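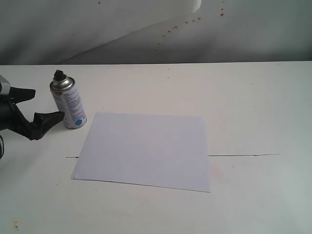 有人说,你们这个项目做到现在,最大的成果是让一台机器学会了犹豫。

这话是周五晚上在 Khalaf 楼的走廊里说的,我们当时都笑了,笑完回去翻日志,发现人家说得很准。夹爪张开,对着喷罐,停住。规划器在两个几乎一样好的方案之间来回挑,挑到超时,报错,回零位。日志里把这个状态叫 PENDING,我们从今天起改叫“犹豫”,代码里也改了,谁看到 hesitate_count 不用来问。

2021年1月31日,实验记录,清桌组

今天的任务单:
一、竖直圆柱体的侧向抓取(喷罐)
二、白纸在白桌上的分割
三、把 Sekel 升到新分支
四、写二月份的中期报告(没写)

先记第三条,它毁了上午。

Sekel 是我们自己的控制层,名字是上一届起的,含义已经失传。升级之后第一个现象是手臂一切正常,第二个现象是所有日志的时间戳都变成了同一秒。也就是说,按照记录,我们上午在一秒钟之内完成了全部测试,这个速度拿去参加 Wornalik 足够夺冠。查了很久,是有人把取时间的函数提到了循环外面,提交说明写的是“小优化”。提交的人是我。已回退那一行,其他的保留。上午的数据作废,文件夹改名叫 one_second,先别删,里面有几次失败的姿态还挺有参考价值。

第一条,喷罐。

罐子靠左放,从左边伸过去侧抓,两指一上一下张开。上一版的接近路线是从正上方下来,碰到喷头就完了:黑色喷头下面是一截亮的金属圆顶,深度图在那儿基本是个洞。算法很诚实,看不见就当没有,于是认为罐子比真实的矮一截,于是往下压。压喷头的后果请各位自行想象。上周的版本我们已经想象过一遍了,不打算再实测。

改成侧抓以后,圆顶那块看不看得见就无所谓了,罐身才是要紧的。罐身是白底带一点银色的光泽,上面一列一列印满小字,对我们倒是好事,特征点多得用不完。坏处是特征点也会跟着反光跑。同一个罐子不动,估出来的轴线今天往左偏一点,明天往右偏一点,像在听课。

处理办法:
放弃用单帧估轴线,攒几帧取中位数。慢一点,但稳。
下指尖的那块扁片离罐底很近,路线终点要抬高。原来的终点会先蹭到桌面,电流一跳,安全模块就以为撞了人。
闭合之前加一次确认,确认不过就退,退了再来,最多 4 次。超过就放弃这个物体,去干别的。

最后这条争论比较久。有一派认为应该一直试,“总会抓到的”。另一派(我)认为 Wornalik 的规则是限时的,卡在一个罐子上就等于全场罚站。投票之后采用了我的方案,然后第一轮联调就在罐子上放弃了,转头去抓纸,纸也没抓起来。对方那一派的表情我就不记录了。

关于“犹豫”的真正原因,晚饭前总算定位到了。圆柱是旋转对称的,抓取候选绕着轴线一圈都差不多,打分差在小数点后好几位。每来一帧新图,第一名就换人,规划器就推翻重来。典型的选择太多。解法土得不好意思写进报告:给上一帧选中的方案加一点分,让它有点惯性。加了之后就不怎么犹豫了,改成了固执。罐子被人挪走之后,它还会朝原来的地方去一趟。

惯性系数目前先写死在配置里,注释写了“临时”。本仓库里注释为“临时”的东西,平均寿命比社员长。

第二条,白纸。

出题的人(也是我们)很得意:白桌面上放白纸,纸上什么都不写。理由是正式比赛的物品清单里有“单张或多张办公用纸”,早晚要面对。结果分割网络给出的答案是:桌上没有纸。换个阈值,答案是:桌子整个是一张纸。两个答案之间没有过渡。

能利用的线索只有几样。纸比桌面偏一点冷色,蓝里带点紫,差得很少,但白平衡锁死之后可以用。自动白平衡必须关,开着的话它每隔一会儿就好心把这点差别抹掉。左下角的边有一点错开,那里能出一小段像样的边缘,目前所有成功的检测基本都靠这个角起家。我们私下担心训练出来的不是纸检测器,是角检测器。等换一张四角服帖的纸就知道了,这件事今天没敢做。

然后是桌缝。桌面上横着一条细细的深色接缝,从纸底下穿过去,左边露出一小截,右边露出长的一段。在边缘图里这条缝是全桌最自信的线,比纸的任何一条边都清楚。算法很喜欢它,凑矩形的时候总要把它算作一条边,于是纸在它眼里被腰斩,只剩下上半张。抓取点就算在上半张的中心,偏了,吸附组的同学看了说这个位置他们也救不了。

试过的:
霍夫直线加长度约束,把过长的线剔掉。缝剔掉了。纸的长边有时候也剔掉了。
提前拍空桌做背景相减。效果最好,可是比赛现场不会给我们空桌的机会,写在规则里的。所以只能拿来做标注,不能上场。
手动把缝的位置写进配置。效果完美,性质属于作弊,而且换张桌子就露馅。已经有人提议把桌子一起搬去赛场。
要求缝在“纸的两侧连续”。这个有戏。真正的桌缝在纸的左右两边能连成一条直线,中间被纸挡住,纸的边不会有这个性质。反过来说,线在哪里断掉,哪里就是纸的边缘。讨厌的东西突然变成了线索,全组沉默了一会儿,然后开始抢着写代码。

最后一种写到晚上跑通了一个粗糙版本,左边那截太短,拟合不稳,右边没有问题。下次把左侧的权重调低再看。另外桌面上的小斑点会触发一些假角点,用面积过滤就能去掉,右边有块淡淡的粉橙色印子面积偏大,过滤不掉,暂时被当成一件物品,类别“其他”,置信度还挺高。背景那边也有一串红橙色的小点,好在高度在桌沿以上,裁掉就行。裁剪框今天改过了,请大家拉一下新的配置。

硬件方面:
Wultau 的夹爪套件寄到了替换的指垫,装没装都行,原来的还没磨完。他们的说明书建议每 200 次闭合检查一次螺丝。我查了一下我们的计数器,上次清零以来是 781。螺丝已检查,有一颗是用手就能转的。安静地拧紧了。以后计数器到点会在启动时弹提示,并且不能点“稍后”,因为我们都知道“稍后”是什么意思。
手腕下面那根黑线的走线要重新扎一次,转到极限角度时弯得有点紧。扎带在 Khalaf 的柜子里,用完请放回去,说的是整包放回去。
急停按钮测过,好用。今天用了,不是测试时用的。

数据:
标注库现在是 2,524 张,其中纸的那部分有重复,同一张静止画面连着存了很多遍(时间戳都一样,见上午的事故)。去重脚本跑完再更新数字,别急着往报告里抄。命名继续用老规矩,不要用中文文件名,不要再出现 final、final2、真final。

给周中来值班的人:
开机先看白平衡,锁定状态是绿灯。
喷罐试验请从侧抓模式起,别图省事切回顶抓,那个按钮我没删只是藏起来了,找到的人请装作没找到。
惯性系数如果要调,一次只动一个参数,并且写在这页后面。上次有人同时动了三个,效果很好,至今没人知道是哪个起的作用。
纸的试验换一个摆放角度再跑一遍,现在这个略斜的角度已经被我们调得太顺手了。

待办:
轴线估计的中位数窗口,取几帧还没定
换四角服帖的纸(勇气到位之后)
桌缝两侧连续性判断,写单元测试
罐子移走之后多久才该死心,需要一个像样的超时
中期报告。标题已经有了,就一个标题
问 Wornalik 组委会,纸叠在一起算一件还是算多件。如果算多件,我们现在的方案要推倒一半,所以邮件我写好了放在草稿箱里,谁心情好谁发

收工前又跑了一轮罐子,确认步骤通过,闭合,抬起,放下,位置偏了一点但是站住了。再跑一轮,没通过,退回,再试,通过。录了日志,没录视频,按照本组惯例,成功的那次总是没有录视频的。

灯关了,电源总闸没关,在给电池充电,门上贴了条。

评论

访客:惯性加分这个办法我们队也用过,后来改成只有新方案明显更好才切换,留一个门槛。罐子移走的问题另外加物体存在性检查,跟打分分开做,不然越调越乱。

本组值班:楼上说的门槛已经试了,犹豫和固执之间有一小段能用的区间,很窄。参数记在后一页。

路过:桌缝那个思路不错。如果纸正好有一条边和缝平行又贴得很近怎么办?

本组值班:那就抓不到。

匿名:顶抓按钮我找到了。

本组值班:请装作没找到。

匿名:已经点了。桌子擦过了。

吸附组:邮件到底发了没有?我们这边等着定吸盘尺寸。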